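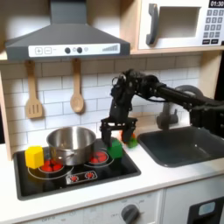 The hob end of the Kukico play kitchen, with the hood, the tiles and the microwave stuck on half past one (minutes, that is).

So we finally caved and bought the big one. I'd been eyeing the Kukico since before December, going back and forth between this and the Clanstead, and in the end it was the hood that did it for me. I know, I know, it's a toy and it was never going to be my kitchen, but I've wanted a proper chimney hood over my own cooker for years and this is as close as I'm going to get!

First things first, the build. The box says one adult and an afternoon. It took me one adult, one afternoon and most of the following evening, and I've put together plenty of flat-pack in my time. There are 15 steps in the booklet and most of them are fine, but the back panel is a pain and I had it in upside down before I noticed the tiles didn't line up with the side. Lay it all out on the carpet before you start and get someone to hold the hood while you do the screws. Ismael Barros from next door came round and held mine, for which he got a cup of tea and a very long tour of the finished product.

Now the good bits. The white brick tiles with the grey grout are lovely, far nicer than the plain white back you get on the cheaper ones. The controls along the hood are printed with a plus and a minus and little stepped bars for the fan speed, and there are two dark knobs in the middle which my daughter goes for every single time she walks past. The wooden spoon and the slotted spatula hang underneath the hood, right where she can grab them, and she hangs them back up again too (more than I can say for anyone else in this house).

The hob is black with red dots for the heat, and I think it looks smart against the white worktop. My one grumble is that the two red knobs at the front of it are only printed on. She tried to turn them for days. A pair of real ones would have made it perfect, and at this price I don't think that's asking a lot.

The microwave is a big hit. It says 01:30 on the display and everything gets a minute and a half, whether it's soup or a sock. The keypad has rows of little grey buttons and the handle is a good chunky size for small hands.

Pans — we already had a metal pot from the Stumness set and it sits nicely on the hob, with room to spare for whatever else is on the menu. Today that's a yellow block, cooked standing up.

We paid 399, which made me wince, and I've seen it for less since. Would I buy it again? Yes, though I'd wait for a sale. Four stars, and I'd give it the fifth for knobs that turn.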